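Chapter 4
Paying for the Arm, and for Everything Around It

Most first budgets begin and end with the arm itself, and I understand why – it's the part everyone wants to see. But the Stimow price list we'll work from in this chapter has 66 lines, and the arm is only one of them.

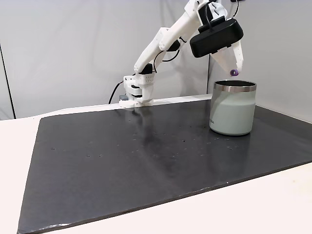

Figure 4.1 A small purple ring held over the mouth of a tumbler.

So before you sign anything, walk slowly around the bench and write down whatever the task touches: the work surface, the cups, the cables, the spare fingers. Our sample plan comes to $3,278, with $469 of it set aside for parts that wear out.

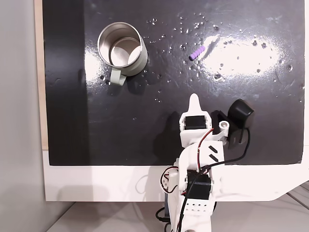
Hayashi, September

The first quote from Ukari has just arrived, and it leaves out the table.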